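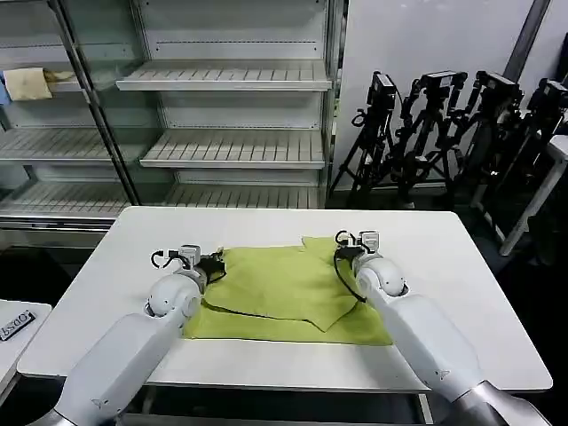

A lime-green cloth on a white table. Lime green is one of the brightest colors you can dye a fabric!

Home Colors Animals Space Weather Ask Us

How Does Cloth Get Its Color?

Look at your shirt. What color is it? Red? Blue? Stripes?

Now think about a sheep. Not a lot of blue sheep out there. Cotton plants don't grow in stripes either. Cotton comes off the plant mostly white or cream, and wool is white or brown or gray or black. So all those other colors got put in by somebody. That's dyeing. (Spelled with an E in the middle! Dyeing, with the E, is coloring things. Dying is the other one.)

So what is a dye?

A dye is stuff that colors something and stays there. Paint sits on top, like jam on toast. Dye goes in. It soaks down between the tiny threads and sticks to them. Scratch a painted wall and you see what's under the paint. Scratch your T-shirt and it's the same color underneath.

Cloth is made of threads. Threads are made of fibers, skinny little hairs twisted together. Pull a cotton ball apart slowly and you'll see them. Dye has to get to the fibers and grab on.

Colors from plants (and bugs)

For a very long time all dyes came from nature. People boiled things in pots and looked at what color the water went. Some good ones:

Yellow: onion skins, a plant called weld, marigold flowers.
Red: the root of a plant called madder. Also a tiny bug called cochineal, which lives on cactus. Yes, a bug. Dried and crushed.
Blue: indigo and woad, both leafy green plants.
Brown: walnut shells. Stains your fingers for days, ask anyone whose tried it.
Purple: sea snails. It took piles and piles of snails to dye one robe, so purple cost a fortune and mostly kings and emperors got to wear it.

What about green?

Plants are green. So green should be easy, right? Pick some grass, boil it, done.

Nope. The green in leaves is called chlorophyll (say KLOR-uh-fill) and it makes a pretty bad dye. Fades fast. Goes brownish. So dyers did it in two goes. First yellow, then blue over the top, or the other way around. Yellow and blue make green, same as in your paint box. A lot of yellow and a little blue gives you a yellowy green. More blue and it gets darker, like a pine tree.

In some really old wall hangings the trees and grass look blue now. They started out green! The yellow dye faded over hundreds of years and the blue hung on.

Making it stick

Spill grape juice on your shirt, wash it, and some of the color comes out. Some dyes are like that. They need a helper to hold on to the cloth. The helper is called a mordant, from an old word that means "to bite." One kind is alum, a white powder. Some people put alum in pickles too, to keep them crunchy.

You soak the cloth in the mordant, then you put it in the dye. Change the mordant and you can change the color. Add iron and a bright yellow can turn a dull olive green.

The big accident

In 1856 a teenager named William Henry Perkin was trying to make a medicine in his lab in London. He was 18. It didn't work, he got black gunk. When he cleaned it up with alcohol he saw purple. Bright purple! And it stayed put on silk. No snails needed.

That was mauve, one of the first dyes made in a lab. Then lots of others came along, pinks and greens and oranges, way brighter than most people had ever had on their clothes. Most of the dye in your closet is made by people in factories and labs today.

Try it: onion skin yellow

You need a grown-up for this one. Hot water!

You also need the dry brown skins from a bunch of onions, an old pot you don't cook in, a strainer, and something white made of cotton. An old sock is fine.

Put the skins in the pot and cover them with water. Grown-up part: simmer for an hour. It'll smell like soup. Let it cool down, strain the skins out, wet your sock with plain water, then put it in the pot. Leave it overnight. Rinse it in the sink until the water runs clear and hang it up out of the sun.

You should get somthing between yellow and orange. Tie rubber bands tight around the sock before it goes in and you'll get rings where the dye couldn't reach. Wash it by itself the first few times!

Words to know

Dye: stuff that colors cloth all the way in.
Fiber: one of the tiny hairs that make up a thread.
Mordant: a helper that makes dye hold on.
Fade: to lose color, from sun or washing or just getting old.

Written by Marius Iordache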